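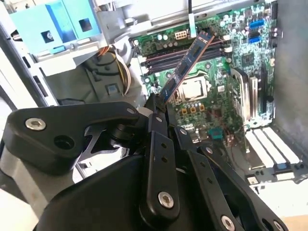

Taking old desktop computers apart by hand is slow work, and for two years our group at Lalldale has tried to teach this work to a robot arm. The part we want most is the memory, because it can be sold and used again if it is not damaged. The difficulty is in the grip. With the module held by its lower end between two narrow fingers and leaning steeply over the sockets, even a small turn of the wrist moves the far end a lot, and the board below is full of small components. Our older method, which we called Kettle, planned the whole path before the arm moved, and it did not know when the module had shifted in the fingers.

The new method is called Gunitz. It looks at the wrist camera during the entire movement and estimates the angle of the module again and again. If the angle is different from the plan, the arm slows down and corrects the path. Sorin Delić wrote the first version last July, and Vy Tô made it fast enough to run on the computer we already had.

## What we measured

We ran 500 trials with the new method. A trial was counted as good only when the module was lifted out and set down with no contact to another part. By this rule, 92 percent of the trials were good. In the failed ones, the most common problem was a latch that was not fully open – the arm pulled, felt too much force, and stopped as it should. We are pleased with the stop, but we count it as a failure all the same.

We also recorded 169 trials with the lights lowered. The results there were weaker, and we are still reading through the logs to understand which part of the method suffers. The cases lie flat on the table with the inside facing up, so shadows from the arm fall directly on the board.
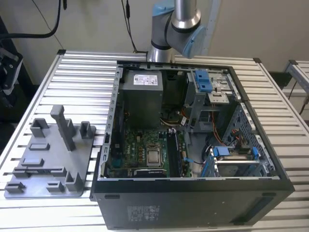
Loretta Mercado wrote to us after the last issue and asked whether the numbers would be the same for a computer the system has never met. In her opinion, a method which learns the position of every slot in one model is of little use to a recycling shop, where each case is different from the one before.

Her question is fair. At present the robot needs a short teaching session for each new model, and a person must show it where the memory sockets begin and end. Oanh Đỗ is working on this step with the labeling tool Editik, and she hopes to replace the teaching by a search over the board. We do not have results to share yet.

The written report, with the force curves and the list of failures, can be requested from Sơn Dương until 27th May. Please mention if you also want the raw logs – they are large and we send them separately.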